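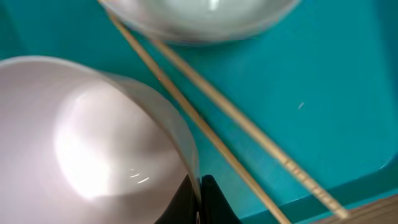
I sell bowls for a living now, and it still makes me laugh, because for most of my life I ate noodles out of whatever was clean. Then I got picky. I wanted one wide bowl that could hold a real dinner and still look nice on the table, and the Naltis is what I ended up with. It comes in soft, pale colors that you almost have to catch in the right light. The big one in the photo is white with a little pinkish-lavender in it, and the one behind it leans toward mint green. Look at the shine on the inside, too! That gloss is my favorite part (the matte bowls I used to carry were pretty, but every spoon left a gray line in them and I got tired of scrubbing).

Home Shop Bowls Cups Chopsticks Care Contact

2024-10-04
by the owner, Dravura Tableware

The Naltis Wide Bowl

OK, so what do you get? One bowl, porcelain, glazed inside and out, with a thin rounded rim. I'm fussy about rims. A thick one makes soup dribble down your chin, or at least it does with me, and this one is nice to drink from when you get down to the last of the broth.

The size I keep in stock measures 168 mm across the top and holds 439 ml if you stop a comfortable distance below the edge. It stands 83 mm tall. That's a good lunch of ramen, or a big pile of rice with vegetables on it, or more cereal than anybody should admit to. If you eat giant restaurant portions at home you'll want something bigger, and I'd point you to the Brokel serving bowl, which I have in plain white only.

I use mine for pretty much everything. Breakfast oatmeal, leftover curry, salad when I'm being good. I've mixed pancake batter in one when everything else was in the sink. It was a bit of a squeeze but it worked fine!

Colors

Pink-lavender and mint are both in stock for October. They're very quiet colors, so if you're hoping for a real bubblegum pink you'll be disappointed and I'd much rather you knew that before ordering. In a dim kitchen they both look close to white. Next to each other you can tell them apart right away, and I like a mixed set for that reason. Mine at home are mixed and I always go for the mint.

Chopsticks

The Esteves chopsticks are sold separately, by the pair. They're light-colored wood with a plain, slim shape, and I think they look lovely with the pale glazes. Wash those by hand, please, and dry them standing up in a cup. I ruined a pair by leaving them in the sink overnight, so learn from me.

Washing and heating

The bowls can go in the dishwasher and the microwave. They can't go in the oven or under the broiler. Don't take one out of the fridge and pour boiling soup straight in, either. Let it sit on the counter for 15 minutes first.

They stack, but put a paper towel between them if your cupboard door gets slammed as often as mine does.

Ordering

Bowls are sold one at a time, so you can pick whatever mix of colors you want. Put it in the order note if you'd like a matching pair and I'll go through the shelf and find two that are close. The glaze varies a little from one bowl to the next. If one shows up chipped, send me a picture of it with the box and I'll mail you another.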